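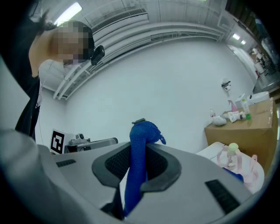
Demonstrators wanted, part time, Wusier project, Brasano

We need people to pick things up and put them down again with a hand-held gripper, so that a robot arm may someday do the same. I say "may" on purpose. Plenty of job ads in this field promise that you'll be shaping the future. You'll be folding cloths, and we'll find out later how much of it was worth recording.

The question behind Wusier is a plain one. Does a robot learn better from someone holding the gripper in their own hand, or from someone driving the arm by remote control? People in this business have firm opinions. I have read a lot of them and I'm still not convinced either way, which is why we are paying to do both, with the same tasks and the same people.

What you would do

Most of the work is with soft things: cloths, towels, socks, bags. Rigid objects are easy to make look good in a demo. Cloth slips, bunches up and hangs differently every time, and that is where I expect most of the claims to fall apart.

You'll do each task by hand first, then again from the remote station. The target for this round is 830 usable demonstrations. Usable means the whole task is recorded from start to finish and the checker signs off on it. Fumbles are fine, and we keep them. Please don't perform for the camera or slow down to look neat. In February we threw out 213 recordings, most of them because people had started moving the way they thought a robot should move.

A shift lasts 2 hours, with a break whenever your hand wants one. The gripper gets heavy. Anyone who tells you it doesn't has only held it for a minute.

Who we're looking for

You don't need a technical background. I'd slightly prefer that you didn't have one. Left-handers are very welcome, as we have far too few. You should be able to stand for most of a shift and be willing to tell us when an instruction makes no sense.

If you have a wrist or shoulder injury, talk to Kevser Öztürkmen before you apply. She sets up the stations and can tell you frankly whether the work would suit you.

What we don't offer

This isn't a route into a robotics career, and I won't write it up as one. There is no bonus for speed. We can't promise more work once the 58 planned shifts are done, and I'd be suspicious of anybody who did.

We do pay for training time, canceled shifts and the recordings we end up throwing away. You'll get a copy of the results, including the dull ones.

How to apply

Send a few lines to Alžběta Rusnák at the Brasano front office by April 20, 2023. Tell us when you're free, which hand you write with, and one chore you think a robot will still be bad at in ten years. No résumé needed.

Svetozár Hubáček
Wusier project lead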